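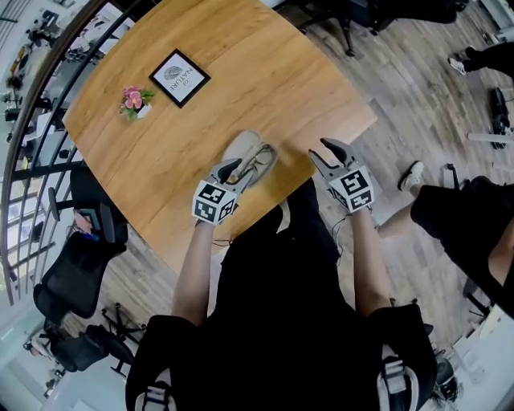 Step 4: Oil the tabletop

Okay, my favourite bit! Clear everything off, wipe away the sanding dust and pour a small puddle of oil in the middle. I use an old cotton T-shirt and work with the grain, nice thin coats (my first go in October was way too thick and stayed tacky for days). Leave it 10 minutes, buff off the extra, then wait 8 hours before coat two.

Lay the oily rags flat outside to dry, mates, never scrunched in the bin. They can catch fire!

12 shares | 4 comments

© Anika Obi | Contact | Back to top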